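약통 앞에서 보낸 화요일

2024년 7월 2일, 비 오다 말다

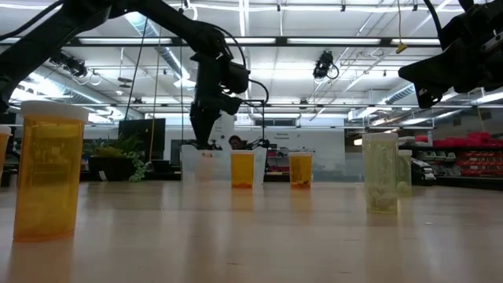
약통이 이렇게 나와 있으면 일단 마음이 급해진다.

어제부터 벼르던 약 정리를 오늘 드디어 했다. 정확히 말하면 반쯤 했다. 반이라도 한 게 어디냐 싶어서 일기에 적어 둔다. 나중에 또 '우리 집 감기약 어디 있지' 하고 서랍 세 개를 뒤집을 미래의 나를 위해서다.

발단은 지난 주말의 두통이었다. 장마 시작하면 꼭 머리가 아프다. 해마다 그렇다. 엄마는 그걸 기압 탓이라고 하고 나는 잠 탓이라고 하는데 어쨌든 아픈 건 똑같다. 새벽 두 시에 깨서 두통약을 찾는데, 부엌 서랍에 있을 줄 알았더니 거기엔 반창고랑 고무줄이랑 배달 음식에 딸려 온 간장만 한 움큼 있었다. 욕실 수납장에는 치실이 네 통이나 있었다. 치실을 그렇게 열심히 쓰는 사람도 아니면서 마트 갈 때마다 없는 줄 알고 산 모양이다. 두통약은 결국 겨울 코트 주머니에서 나왔다. 두 알 남아 있었고, 언제 산 건지 알 수가 없어서 그냥 물 마시고 다시 누웠다. 머리 아픈 채로 누워서 생각했다. 이번 주에는 꼭 치운다.

그래서 오늘 휴가를 냈다. 약 정리하려고 휴가를 낸 건 아니고 원래 치과 예약이 있어서 쓴 건데, 치과가 오전 일찍 끝나 버려서 하루가 통째로 남았다. 스케일링만 하고 왔다. 잇몸이 좀 부었다고 하길래 치실 꼭 쓰겠다고 대답하고 나왔다. 네 통이나 있으니까 이번엔 진짜 쓸 수 있다!

집에 오는 길에 비가 잠깐 그쳐서 자베르에 들렀다. 간판에는 Zavier라고만 써 있는데 동네 사람들이 다 자베르라고도 하고 재비어라고도 한다. 나는 그냥 기분 따라 부른다. 거기 옥수수 스콘이 여름에만 나오는데 작년에 한 번 먹고 일 년을 기다렸다. 오늘 가니까 마침 있었다. 작년보다 가격이 700원 올랐다. 700원이면 뭐, 하면서 두 개를 집었는데 계산하고 나오면서 두 개면 1400원이네 하고 잠깐 속이 쓰렸다. 맛은 그대로였다. 겉이 딱딱하고 안에 옥수수 알이 그대로 씹힌다. 하나는 걸어오면서 다 먹었다. 우산 들고 가방 메고 스콘까지 먹으려니 손이 모자라서 부스러기를 옷에 다 흘렸다.

집에 와서 본격적으로 시작했다. 우선 집 안의 약을 전부 한군데로 모았다. 부엌 서랍, 욕실 수납장, 침대 옆 협탁, 현관 신발장 위 바구니, 여행 가방 앞주머니, 회사 가방 안쪽 지퍼, 그리고 문제의 겨울 코트. 거실 바닥에 신문지를 깔고 쏟아 놓으니까 무슨 약국 차린 사람 같았다. 혼자 사는 집에서 소화제가 왜 그렇게 많이 나오는지 모르겠다. 체할 때마다 사고, 낫고 나면 잊고, 또 체하고, 또 사고. 내 지난 몇 년이 소화제로 다 설명되는 느낌이라 조금 창피했다.

안약도 많았다. 안약은 뜯고 나면 한 달 안에 쓰라고 들었는데 뜯은 날짜를 적어 둔 게 하나도 없었다. 당연하다. 누가 눈이 뻑뻑한데 펜부터 찾겠나. 그래도 이제부터는 적기로 했다. 유성펜을 아예 약 상자 안에 넣어 놨다. 내가 나를 못 믿으니까 이렇게라도 해야 한다.

유통기한 보는 게 제일 오래 걸렸다. 글씨가 왜 그렇게 작은지. 게다가 상자에는 적혀 있는데 상자를 버리고 알맹이만 남긴 것들이 문제였다. 은박 끄트머리에 눌러 찍혀 있는 숫자는 불빛에 비스듬히 대야 겨우 보인다. 휴대폰 손전등 켜고 눈 찡그리고 한참을 들여다보다가, 문득 나도 이제 이런 걸 멀리 떨어뜨려서 보는 나이인가 싶어서 팔을 쭉 펴 봤다. 더 잘 보였다. 못 본 걸로 하기로 했다.

제일 오래된 건 파스였다. 이사 오기 전 집에서부터 따라온 게 분명하다. 그때 책장 혼자 옮기겠다고 설치다가 허리를 삐끗해서 샀던 거다. 봉투를 여니까 냄새가 거의 안 났다. 파스에서 냄새가 안 나면 그건 그냥 스티커다. 버렸다. 그 책장은 지금도 잘 쓰고 있다. 맨 아래 칸이 살짝 기울어서 큰 책만 넣어야 하지만.

점심은 중간에 대충 먹었다. 열무김치에 밥 비벼서 계란 하나 부쳐 올리고 참기름 둘렀다. 여름에는 이게 최고다. 열무김치는 엄마가 지난 5월에 담가 준 게 마지막 한 통 남은 건데 이제 꽤 시어졌다. 신 게 또 비비면 맛있다. 다 먹고 나서 엄마한테 전화했더니 새로 담가 줄 테니 통이나 가져오라고 한다. 우리 집에 엄마네 통이 지금 몇 개나 있는지 세기가 무서워서 대답을 얼버무렸다. 다음 정리는 반찬통이다. 이건 약보다 더 큰일이다.

전화한 김에 약 얘기를 했더니 엄마가 아주 신이 났다. 엄마는 약 정리에 있어서는 거의 전문가다. 아침 점심 저녁 칸 나뉜 통에 일주일 치를 일요일 밤마다 채워 놓고, 드라마 보면서 그걸 한다. 영양제까지 합치면 종류가 열 가지도 넘는데 하나도 안 헷갈린다. 나는 비타민 하나도 먹었는지 안 먹었는지 몰라서 매일 고민하는데! 오늘도 고민하다가 안 먹었다. 안 먹은 쪽이 낫겠지 하고. 그런데 어제도 그렇게 생각했던 것 같다.

엄마 말로는 안 먹는 약을 그냥 쓰레기통이나 변기에 버리면 안 되고 약국이나 보건소에 갖다줘야 한단다. 그 정도는 나도 안다고 큰소리를 쳤는데 사실 반은 몰랐다. 알약은 알약끼리 모으고, 물약은 안 새게 뚜껑 꼭 닫아서 가져가면 된다고 했다. 받는 곳이 동네마다 다르니까 먼저 전화해 보라고도 했다. 그래서 구청에 전화를 했더니 주민센터에 수거함이 있다고 한다. 매주 지나다니면서 한 번도 못 봤다. 하긴 거기 갈 때는 늘 번호표만 쳐다보고 있으니까.

오후에는 약 넣을 상자를 찾느라 또 시간을 썼다. 원래는 제무라에서 나온 뚜껑 달린 정리함을 사려고 했다. Jemura 거는 칸막이를 뺐다 꼈다 할 수 있어서 전부터 눈여겨봤는데, 막상 사려고 보니 내가 원하는 크기만 품절이었다. 큰 건 너무 크고 작은 건 반창고만 넣어도 찬다. 클라손 것도 봤다. 그건 예쁘긴 한데 뚜껑이 따로 분리되는 방식이라 내가 분명히 뚜껑을 잃어버릴 거다. 한 시간 가까이 후기를 읽다가, 이러다 하루가 다 가겠다 싶어서 그냥 신발 상자에 넣었다. 샌들 샀을 때 받은 튼튼한 상자다. 안에 우유갑 잘라서 칸을 만들었더니 의외로 그럴듯했다. 두통이랑 열, 배, 피부, 나머지. 그렇게 네 칸이다. '나머지' 칸이 벌써 제일 꽉 찼다는 게 좀 걸리긴 한다.

이름표도 붙였다. 글씨를 예쁘게 쓰려고 종이에 연습까지 했는데 '배' 한 글자는 아무리 써도 과일 상자 같다. 그래서 '속'으로 바꿨더니 이번엔 만두 같다. 그냥 '소화'라고 썼다. 이러느라 또 십오 분.

약 버릴 것들을 봉투에 담아서 저울에 올려 봤다. 그냥 궁금해서. 상자랑 설명서를 다 뺐는데도 꽤 묵직했다. 저걸 다 내 돈 주고 샀다고 생각하니까 스콘 700원 오른 걸로 속 쓰려한 게 우스워졌다. 앞으로는 약국 가기 전에 꼭 상자를 열어 보고 가야지. 이렇게 적어 놓고도 아마 안 볼 것 같아서, 상자 뚜껑 안쪽에 지금 있는 것들을 적은 종이를 붙이고 그걸 휴대폰으로도 찍어 뒀다.

설명서를 어떻게 할지도 고민이었다. 다 모으면 책 한 권이고 버리자니 불안하다. 결국 지금 남긴 약 것만 지퍼백에 넣었다. 접힌 걸 폈다가 다시 접는데 원래대로 절대 안 접힌다. 지도도 그렇고 약 설명서도 그렇고 처음 접은 사람은 대체 어떻게 접은 걸까. 나중에는 그냥 구겨 넣었다.

네 시쯤 비가 다시 쏟아져서 베란다 창문 닫으러 갔다가 바질이 또 쓰러진 걸 봤다. 봄에 모종 10개를 샀는데 지금 살아 있는 건 넷이다. 물을 너무 많이 준 것 같기도 하고 너무 안 준 것 같기도 하다. 일단 나무젓가락을 꽂아서 세워 줬다. 잎 몇 장 따서 냄새 맡으니까 갑자기 토마토가 먹고 싶어져서 저녁 메뉴가 그 자리에서 정해졌다.

저녁은 토마토 썰고 바질 얹고 올리브유 뿌린 거랑, 냉동실에 있던 식빵. 올리브유는 카차로스 거다. 병에 Katsaros라고 크게 써 있고 선물로 받은 건데 아까워서 못 쓰다가, 오늘 유통기한 귀신이 된 김에 부엌까지 뒤져 봤더니 이것도 얼마 안 남았더라. 아끼다 똥 된다는 말은 정말 우리 집 얘기다. 그래서 아주 넉넉하게 둘렀다. 맛있었다. 진작 먹을걸. 식빵은 냉동실 냄새가 좀 났지만 기름을 듬뿍 찍으니까 괜찮았다.

남은 스콘 하나는 내일 아침에 먹으려고 했는데 설거지 끝내고 보니 손에 들려 있었다. 절반만 먹자 했고, 절반을 먹었고, 남은 절반이 너무 작아 보여서 마저 먹었다. 치과 다녀온 날인데. 먹고 나서 치실을 했다. 양심은 있다.

자기 전에 다시 상자를 열어 봤다. 딱히 볼일도 없는데 그냥 열어 보고 싶었다. 정리하고 나면 꼭 이런다. 옷장 정리한 날도 괜히 문을 열었다 닫았다 했다. 두통약은 새로 사야 한다. 코트에서 나온 건 버릴 봉투에 넣었으니까 지금 우리 집에는 정작 두통약이 없다. 하루 종일 정리해 놓고 제일 필요한 게 없다니. 내일 퇴근길에 약국에 들르고, 간 김에 소화제는 절대 사지 말 것.

아 그리고 반창고. 반창고가 크기별로 엄청 많이 나왔는데 제일 자주 쓰는 중간 크기만 없다. 큰 거랑 손가락 마디에 감는 작은 거만 잔뜩이다. 여러 크기 섞어 파는 걸 사면 늘 이렇게 된다. 다음엔 중간 크기만 든 걸로 살 거다.

밀린 것들도 적어 놓자. 주민센터에 약 봉투 갖다주기. 엄마네 반찬통 모으기. 샴푸 사기. 에어컨 필터 씻기, 이건 진짜로 이번 주에 해야 한다. 어제 틀었더니 퀴퀴한 냄새가 나서 선풍기로 버텼다. 선풍기도 날개에 먼지가 앉아서 틀 때마다 조금씩 날린다. 회사에 12일까지 내야 하는 서류도 있는데 그건 생각하기 싫으니까 여기까지만 적는다.

빗소리가 또 커졌다. 머리는 오늘은 안 아프다. 베란다에 널어 둔 수건은 아직도 축축하고, 내일 아침에 쓸 게 그거밖에 없다.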